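I spent most of June trying to reproduce a result I didn't believe, and I'm still not sure where that leaves me.

The claim comes from the Korance write-up that did the rounds in spring. Train a two-armed policy purely in simulation, shuffle the clutter on the worktop every episode, and you get something that copes with objects it has never met. No real robot time needed until the very end. Omid Karimi sent it to me with the subject line "you'll hate this", and he was right, though I've softened a bit since.

## What I ran

I rebuilt the task as closely as the paper allows, which isn't very closely. They give you the training recipe and almost nothing on how scenes are drawn. My version has a marble worktop, a cardboard box, a wooden tray and a pile of odds and ends that changes between episodes. I trained on 3000 episodes first, then 4000 when the first lot looked poor.

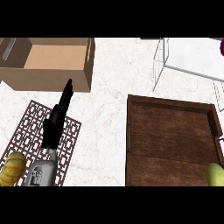 *Squash on the mat, green fruit in the tray, gripper empty.*

My first complaint is about that word "clutter". In the paper it means the small things change. The big things don't, as far as I can tell from their figures, so the policy can learn where the tray lives and get quite far without looking at anything. I tried nudging the tray a hand's width to one side. Success over 332 test episodes fell to 36 per cent. The paper has no such test.

My second is the marble. It's lovely marble. It is also the same slab every time, and I'd bet a fair amount that the veining is doing some of the work of telling the arms where they are. I swapped it for a plain grey top on a short run and things got worse, but I changed the lighting in the same commit like an idiot, so ignore that one.
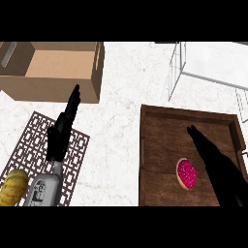
Then there's the scoring. The paper counts an episode as a success if the item ends up where it should at any point before time runs out. So a policy that places something nicely and then knocks it off again gets full marks. I rescored my runs on the final state only and lost a good chunk of them. Anyone who has to clean up after a robot would use the second number.

In fairness, the core idea held up better than I expected. With the layout left alone, shapes kept out of training were handled nearly as well as the familiar ones, and I went looking for a leak between the two sets and couldn't find it. The Lindemann baseline, same data and same budget, was clearly behind.

Omid thinks I'm being harsh and that moving the furniture is a different problem. Maybe. Then say so in the abstract.

Next I want to randomise the tray and box positions from the start of training and see whether the gap closes. The Divholm machine is booked out until the Farngate jobs finish, so it'll be slow. If anyone has the original scene files, please get in touch.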